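Plorkdale hat shop moves to bigger rooms in September

The hat and accessories shop Lazaridis will leave its small place beside the bus station in Plorkdale and open again in September on the first floor of the old Fumer building. The shop has been in the same street for 15 years, and many families in the town bought their first school caps there.

The new rooms were used before by a furniture seller and stood without a tenant for 2 years. They have large windows to the market side and a lift, so customers with prams or wheelchairs will be able to come up without help. In the present shop there are four steps at the door, and this was a frequent complaint.

With the move, the shop will also begin a repair service. Customers can bring hats with a torn lining, a loose brim or a lost ribbon, and the work will be done in a back room by the same people who sell at the counter. Simple repairs should be ready in four days. For felt hats, which need steam and a wooden block, the waiting time will be longer, and the shop asks customers to telephone first.

The range will stay mostly the same. Straw hats, wool caps and rain hats will be kept all year, and the children's shelf will become wider. The shop will also take in scarves and gloves from Rernivetti, a small maker which until now sold only at fairs. 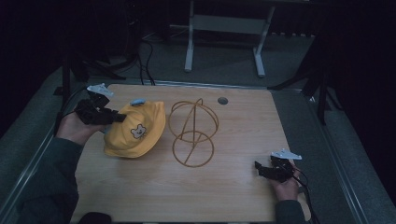 A yellow bucket hat with a small embroidered bear face, next to a wire hat stand.

Prices will not change before the winter, according to a notice in the shop window. Old gift vouchers remain valid in the new rooms, also those which were bought before the move was known. The loyalty cards on paper will be accepted too, but no new ones will be given out.

The present shop stays open until the end of August, with reduced prices on summer hats. Opening hours in the Fumer building will be from 10 in the morning until 6 in the evening. The entrance is on the market side, to the left of the bakery.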